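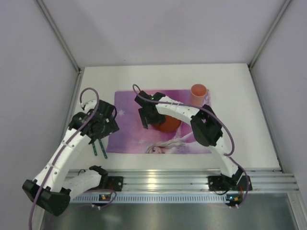
A child's table setting on a printed placemat, with a cup at the rear right corner.

2020-03-04

Murkinthorpe tableware supplier Sitetti has revised the setting guide sent out with its children's dining sets. The new version takes effect this month and applies to nurseries and home users.

The placemat goes down first, flat, with the long side toward the child. The dish is placed on the mat and the cup behind it, away from the front edge. The January version put the cup beside the dish, within reach of the child's elbow.

Product manager Roswitha Grube said 96 nurseries had returned comments on the old layout.
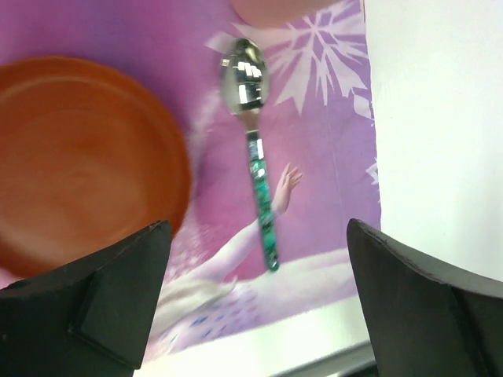

Printed mats remain in the range. Letay Belay, who edits the guide, said the pattern helps children remember where each piece goes, and that a snowflake or a figure's hand works as well as a drawn outline. A spoon may be laid on either side.

The guide runs to two pages and replaces the three-page edition. Copies are available from Sitetti on request.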